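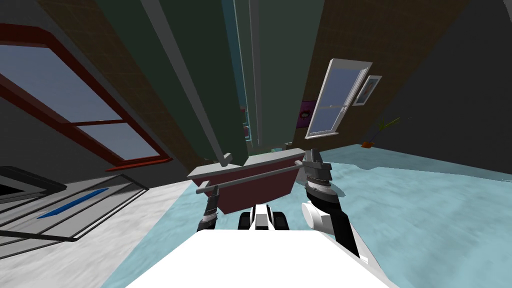

A reader wrote in to say the closet rod in her hallway had come down twice with the winter coats on it, and asked if a thicker rod would fix it.

Home Projects Repairs Storage Contact
Search this site Go

How to Hang a Closet Rod That Stays Up
May 28, 2022

A thicker rod helps a little. Most rods fall when the brackets pull out of the drywall, so start there.

Measure the opening at the height where the rod will go. Closet walls are often out of square, and the back can be narrower than the front. Write down the width at the rod line.

Find the studs on both side walls. If there is no stud where you want the bracket, screw a length of 1x4 across two studs and mount the bracket to that. Paint it first if you care how it looks.

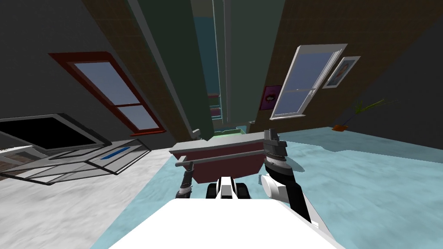

Mark the height on one side, then carry the mark across with a level. Measuring up from the floor on each side will give you a crooked rod if the floor slopes.

Drill pilot holes and put the closed bracket on first. Cut the rod a hair short of your measurement, slide it in, and drop the other end into the open bracket.

Any rod over 40 inches should have a center support. Screw it into a stud in the back wall and check that hangers clear it.

Load the coats a few at a time and look at the brackets again after a week. Tighten any screw that has moved. 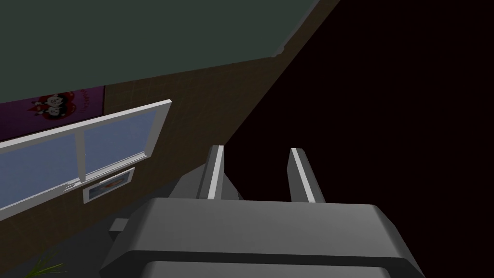

Open gripper with a white strip along the inside of each finger.

Related
Adding a Shelf Above a Closet Rod
Patching Old Bracket Holes
7 Ways to Use a Shallow Closet
The Grernby Hallway, Part 2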